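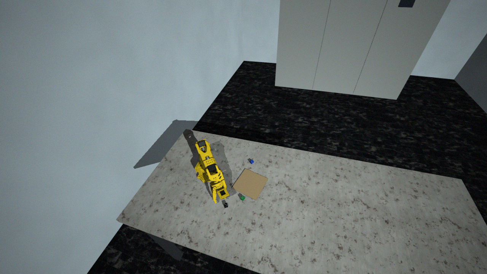

시뮬레이터 안의 탁자. 노란 로봇 팔과 네모난 갈색 판, 그 주변의 작은 큐브들.

# "올려놓았다"는 말을 정하는 데 걸린 시간

규정집을 읽으려고 기차를 탄 건 처음이었다. 그것도 로봇 규정집을! 편집부에는 "로봇 보러 간다"고 해 두었는데, 그렉우드(Grekwood)의 연구동에 도착해서 맨 먼저 받아 든 건 커피와 스테이플러로 찍은 종이 뭉치였다. 표지에는 '우카산스(Wukasance) 탁상 조작 평가 규칙, 8판'이라고 적혀 있었고, 귀퉁이마다 누군가의 볼펜 메모가 빼곡했다.

"일단 읽고 오세요. 읽고 나면 화면이 다르게 보여요."

코르코르 콰예 씨가 그렇게 말하고는 회의에 들어가 버려서, 나는 복도 의자에 앉아 그걸 읽었다. 전부 43쪽. 솔직히 첫 다섯 쪽은 졸렸다. 용어 정의가 끝도 없이 나오고, 좌표계를 어디에 두느냐 하는 얘기가 한참 이어진다. 그런데 여섯 쪽째에서 잠이 확 깼다. 제목이 '올려놓음의 정의'였다.

## 큐브 하나를 판 위에

과제 자체는 유치원생도 한다. 탁자 위에 큐브들이 흩어져 있고, 옆에 납작한 판이 있고, 두 손가락 그리퍼가 달린 팔이 지정된 큐브를 집어 판 위에 둔다. 나도 집에서 각설탕과 컵받침으로 해 봤다(아내가 뭐 하느냐고 물었다). 어려울 게 없다.

그럼 이건 어떤가. 큐브가 판 가장자리에 반쯤 걸쳐 있으면? 판 위에 있기는 한데 그리퍼가 아직 꽉 쥐고 있으면? 판 위에 놓았는데 팔이 빠져나오다 툭 쳐서 도로 떨어지면? 놓는 데는 성공했는데 그 사이 다른 큐브를 탁자 저편으로 밀어 버렸다면?

8판의 답은 이렇다.

- 큐브의 중심이 판의 윤곽 안쪽에 있을 것
- 큐브가 판과 닿아 있고 그리퍼와는 닿아 있지 않을 것
- 위의 상태가 4초 동안 유지될 것
- 지정되지 않은 큐브를 건드린 경우 성공과 별도로 '간섭'으로 기록할 것

문장으로 적으면 참 심심한데, 콰예 씨 말로는 이 짧은 목록을 두고 팀이 봄을 통째로 썼다고 한다. 특히 네 번째 항목이 문제였다. 간섭을 실패로 볼 것인가, 흠은 있지만 성공으로 볼 것인가. 두 편으로 갈려서 점심도 따로 먹었다는데, 이 대목은 과장이 섞였을지도 모르겠다.

결국은 둘 다 적기로 했다. 성공 여부는 성공 여부대로, 간섭은 간섭대로. 숫자 하나로 뭉뚱그리고 싶은 사람은 알아서 뭉뚱그리되, 원자료에는 따로 남아 있어야 한다는 것이다. 나는 이 타협이 꽤 마음에 들었다. 세상 많은 성적표가 이렇게 생겼으면 좋겠다.

## 시뮬레이터인데 뭐가 어렵나요

회의를 마치고 나온 콰예 씨에게 제일 먼저 물어본 게 이거였다. 실물이면 마찰도 다르고 조명도 다르니까 규칙이 까다로운 게 이해가 가는데, 시뮬레이션은 버튼만 누르면 똑같이 다시 시작되지 않느냐고.

콰예 씨가 웃더니 모니터 앞으로 데려갔다. 화면에는 알갱이 무늬가 박힌 회색 탁자와 노란 팔이 있었다.

"똑같이 다시 시작되죠. 그게 문제예요. 똑같은 데서만 잘하는 로봇을 만들기가 너무 쉽거든요."

그러니까 이런 얘기다. 큐브가 언제나 같은 자리에 있으면 제어 정책은 큐브를 볼 필요가 없다. 그냥 그 자리로 손을 뻗으면 된다. 점수는 훌륭하게 나오고, 보고서의 그래프도 훌륭하고, 큐브를 손가락 한 마디쯤 옮기는 순간 허공을 집는다. 사람으로 치면 시험지 답 번호를 외운 학생인데, 나도 그런 학생이었던 적이 있어서 뭐라고 할 처지는 못 된다.

그래서 규칙의 상당 부분이 '어떻게 흩어 놓을 것인가'에 쓰인다. 큐브의 위치와 방향은 난수로 정하고, 그 난수의 시드는 평가 전에 목록으로 공개한다. 판도 마찬가지여서 탁자 모서리와 나란히 두라는 법이 없다. 마름모처럼 비스듬히 돌아간 채로 시작해도 정상이다. 초기 버전에서는 판이 언제나 반듯했는데, 그때 점수가 좋았던 정책들이 판을 돌리자마자 우르르 무너졌다고 한다. 콰예 씨는 그때의 표를 아직도 서랍에 넣어 두고 있다. 보여 달라고 했더니 안 된단다.

시드 공개에 대해서는 말이 많았다. 미리 공개하면 거기에 맞춰 연습하지 않느냐는 것이다. 맞는 말이라 8판에서는 목록을 둘로 나눴다. 하나는 개발하면서 마음껏 쓰는 공개용, 다른 하나는 제출한 뒤에만 열리는 채점용. 채점용은 한 번 열면 그 판에서는 다시 쓰지 않는다.

## 다시 시작 버튼의 예절

규칙집에서 제일 재미있게 읽은 부분을 꼽으라면 단연 재시작 조항이다. 원문 느낌을 살려 옮기면 대략 이렇다.

> 시도는 재시작 신호가 들어간 순간 성립한다. 성립한 시도는 결과와 관계없이 기록에 남는다. 화면을 보고 있던 사람이 "방금 건 빼고"라고 말하더라도 남는다.

마지막 문장이 정말로 들어 있다! 누가 썼는지 물었더니 다들 위레무 트렐로어 씨 쪽을 쳐다봤다. 트렐로어 씨는 실물 산업용 팔을 오래 다루다가 시뮬레이션 쪽으로 넘어온 사람이고, 말수가 적은 대신 쓰는 문장이 매섭다.

"현장에서 제일 많이 들은 말이 그거예요. 방금 건 빼고."

이유는 늘 그럴듯하다고 한다. 물리 엔진이 튀었다, 설정 파일이 옛날 거였다, 내가 실수로 마우스를 건드렸다. 그중에는 진짜인 것도 있다. 그래서 규칙은 빼는 걸 금지하는 대신 무효 처리 절차를 둔다. 사유를 적고, 로그를 첨부하고, 그 시도를 돌리지 않은 다른 사람이 서명한다. 무효가 된 시도는 삭제되지 않고 '무효'라는 딱지를 단 채 같은 표에 그대로 실린다. 귀찮다. 일부러 귀찮게 만들었다고 한다.

절차가 생긴 뒤로 무효 신청이 줄었느냐고 물으니 트렐로어 씨는 잠깐 생각하더니 "줄었는데, 귀찮아서 준 건지 양심이 생겨서 준 건지는 모르겠다"고 했다.

## 검은 큐브와 그림자

색 이야기도 해야겠다. 화면 속 큐브는 색이 제각각이다. 파란 것이 있고, 초록색이 있고, 주사위처럼 작은 흰 점이 찍힌 검은 것이 있다. 나는 별생각 없이 "예쁘네요"라고 했다가 긴 설명을 들었다.

렌더링된 장면에서는 같은 큐브라도 빛을 받는 면과 그늘진 면의 색이 다르다. 파란 큐브의 한쪽 면이 거의 검게 보이는 일도 생긴다. 그럼 "검은 큐브를 집어라"라는 지시를 받은 정책이 파란 큐브의 어두운 면에 끌려갔을 때 그건 누구 잘못인가? 정책 잘못이라는 사람도 있고, 애매한 지시를 쓴 출제자 잘못이라는 사람도 있었다.

8판의 입장은 출제자 쪽에 더 엄하다. 지시문에 쓰는 색 이름은 사전에 정한 목록에서만 고르고, 조명 조건마다 사람이 화면만 보고 그 큐브를 골라낼 수 있는지 먼저 확인한다. 사람이 헷갈리는 문제는 로봇에게도 내지 않는다. 헷갈리는 문제를 일부러 내고 싶으면 '어려움' 묶음으로 따로 빼고, 기본 점수에는 섞지 않는다.

팔의 그림자도 비슷하게 다룬다. 탁자에 드리운 그림자는 팔이 움직이면 같이 움직인다. 그림자를 끄면 장면이 깔끔해지고 계산도 빨라지는데, 실제 탁자에는 그림자가 있으니 끄고 얻은 점수를 켜고 얻은 점수 옆에 나란히 놓아서는 안 된다. 그래서 켰는지 껐는지를 결과표 첫 줄에 적게 했다. 이 한 줄을 빠뜨린 제출물은 채점하지 않고 돌려보낸다. 야박하다 싶었는데, 돌려보낸 사람도 돌려받은 사람도 다음부터는 안 빠뜨린다고 한다.

## 남의 규칙과 섞어 쓰기

그렉우드만 이런 걸 만드는 건 아니다. 협력사인 클리릭(Clirik)에도 내부 기준이 있고, 본(Vaughan)이라는 곳의 교육용 과정에도 나름의 채점표가 있다. 문제는 셋이 다 '성공률'이라는 같은 단어를 쓴다는 거다.

클리릭에서 평가를 맡고 있는 브라이언 와냐마 씨와 통화를 했다. 그쪽 기준으로는 큐브가 판에 닿기만 하면 성공이다. 유지 시간을 안 본다.

"우리는 옮기는 동작 자체를 보려고 만든 거라서요. 목적이 달라요. 그런데 보고서 요약본에는 목적이 안 실리잖아요. 숫자만 돌아다니지."

그래서 두 팀은 5월에 만나 같은 정책을 양쪽 규칙으로 돌려 봤다. 클리릭 쪽 점수가 11퍼센트포인트 높게 나왔다. 정책은 그대로고 탁자도 그대로인데 자만 바꾼 것이다. 와냐마 씨는 이 결과를 보고 기분이 좋지도 나쁘지도 않았다고 한다. 다만 그날 이후로 클리릭의 보고서에는 성공률이라는 단어 뒤에 괄호가 하나 붙는다. 괄호 안에는 어느 규칙의 몇 판을 썼는지가 들어간다.

규칙집을 하나로 합칠 생각은 없느냐고 양쪽에 다 물었다. 양쪽 다 한숨부터 쉬었다. 합치려면 좌표계부터 다시 정해야 한다나.

## 집에 가져가도 되는 것들

트렐로어 씨에게 작은 연구실이나 동아리에서도 따라 할 만한 것만 추려 달라고 부탁했더니 칠판에 휘갈겨 주었다. 글씨를 거의 못 알아봐서 다시 불러 달라고 했다. 받아 적은 대로 옮긴다.

- 성공의 정의를 첫 시도 전에 글로 써 둘 것. 돌려 보고 나서 쓰지 말 것.
- 시작 배치를 저장해 둘 것. 그림 말고 숫자로.
- 실패한 시도의 영상을 성공한 시도와 똑같은 기간 동안 보관할 것.
- 시뮬레이터 버전이 바뀌면 예전 정책도 같이 다시 돌릴 것.
- 시간제한을 둘 것. 무한정 기다려 주면 언젠가는 들어간다.
- 평가하는 사람과 튜닝하는 사람을 나눌 것. 혼자라면 적어도 날짜를 나눌 것.

마지막 항목에서 찔린 독자가 있을 것 같다. 나는 로봇을 만들지 않는데도 찔렸다. 내 원고를 내가 밤에 쓰고 그 밤에 교정까지 보는 버릇이 있어서.

칠판에는 원래 한 줄이 더 있었다. "화면이 근사하다고 믿지 말 것." 트렐로어 씨는 그걸 썼다가 규칙이라기보다 잔소리라며 지웠다. 콰예 씨는 지우지 말라고 했고, 둘은 내가 가방을 쌀 때까지 그 얘기를 하고 있었다.

8판은 12월 31일까지 유효하고, 그 뒤에는 다음 판으로 넘어간다. 새 판에는 큐브를 쌓는 과제가 들어갈 예정이라 '쌓았다'의 정의를 새로 써야 한다. 초안을 살짝 봤는데, 아래 큐브가 판 밖으로 조금 밀려난 경우를 어떻게 볼지에만 벌써 한 쪽을 넘게 쓰고 있었다. 여백에는 콰예 씨 글씨로 물음표가 세 개, 그 밑에 트렐로어 씨 글씨로 "점심 먹고 다시"라고 적혀 있었다.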